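One Basket Per Surface: How I Keep the Small Stuff From Taking Over

I have a weakness for baskets. I also have a weakness for little squishy things, key rings, hair ties, odd batteries and those tiny screwdrivers that come with glasses cases, and for years all of it lived on whatever flat surface was closest to the door. These are the tricks that finally got my tables back. Some are mine, a couple I stole from friends, and one came out of a long argument with my neighbor Graham Kershaw about where a tape measure should live (we still don't agree).

Start with a bare table, one basket and one thing.
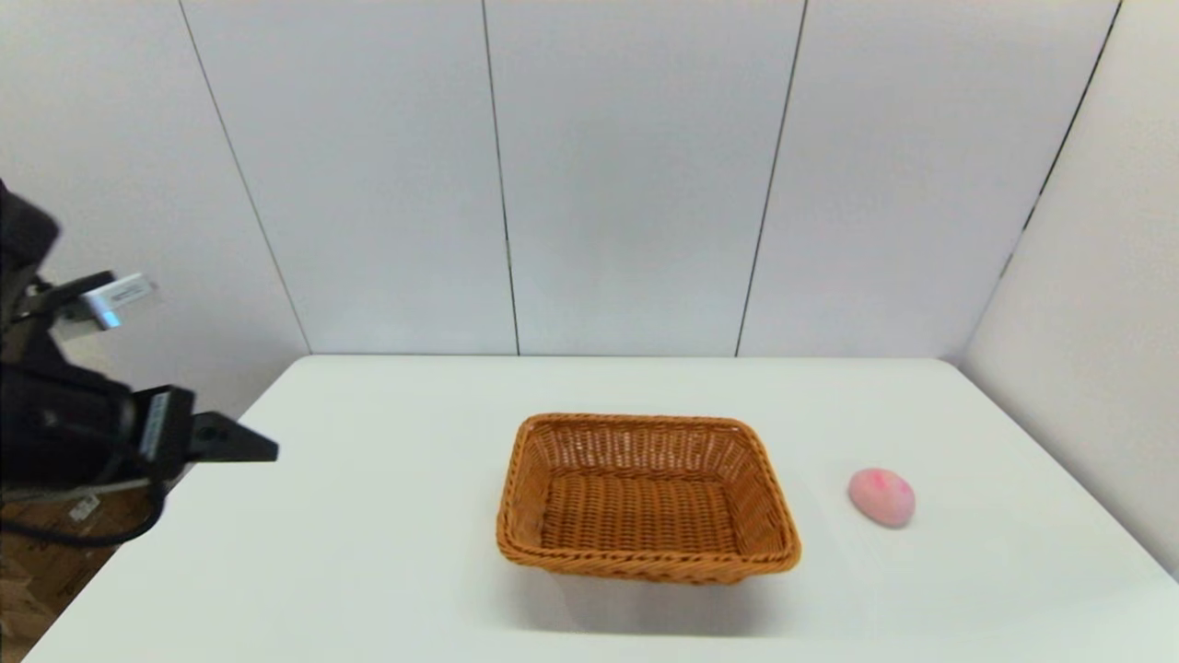
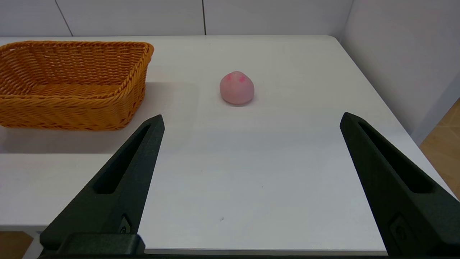 Clear everything off first

I know, I know, everybody says this. But I used to tidy around the piles, and all I ever did was make neater piles. Now I take the whole lot off and dump it on the bed, so I have to deal with it before I can go to sleep! Wipe the table down while you can see it. A white top shows every speck, which drove me crazy for the first month and now I kind of love it, because a quick pass with a damp cloth makes the whole room look cleaner.

Pick a basket that's a bit too small

My first one was enormous. It held 51 pens (yes, I counted, I was in a mood) plus a bike lock and half a bag of birdseed. A big basket just turns into a junk drawer with handles. Go for something low with sides that lean out a little, so you can see the bottom without digging. If you have to stack things to make them fit, take something out.

A woven one is my favorite for the living room. It's light, it doesn't clatter when you toss your keys in, and it looks nice enough to leave out when people come over. Do keep woven baskets away from the sink, though. I lost a good one that way.

Line it if you keep tiny things in it

Earring backs and screws will find their way into a weave and stay there. I cut a piece of felt to fit the bottom, no glue, so it lifts out for a shake. An old cloth napkin folded in half does the same job, and it can go in the wash.

Cleaning a wicker basket

Turn it upside down over the trash and give the bottom a few good slaps. Then go over it with a dry paintbrush, the cheap one-inch kind, working along the strands and in under the rim where the crumbs collect. For sticky spots I use a barely damp cloth with one drop of dish soap, then another cloth with plain water, and I leave it by an open window until it's dry all the way through. Don't soak it. Don't put it on a radiator either, I've had the strands go brittle and snap.

Squishy toys need their own rules

These get gross fast. The soft, sticky-skinned kind picks up every hair and crumb in the house! I wash mine in lukewarm water with a little dish soap, pat it with a towel, let it air dry, and then dust on a tiny bit of cornstarch with a makeup brush. Check the label first, and don't dunk the slow-rising foam ones, because water gets in through any little split. Plush ones I spot clean.

Also, keep them off newspaper and anything freshly printed. Liam Furnival has a very sweet squishy bun at his place with half a pizza coupon on its back, backwards, and it is never coming off.

The bedtime sweep

Once a day, after the dishes, I carry the basket around the room and everything small goes in. Then I sit down and put back whatever has a proper home. Khải Bạch does his in the morning with his coffee, which I could never manage, but he swears by it. If something has been in the basket since the last time I cleaned it, I ask around the house, and if no one claims it, it goes in the donation bag in the hall closet.

Next time I want to get into the drawer under the microwave. I've been putting it off since June and there are at least three kinds of birthday candle in there.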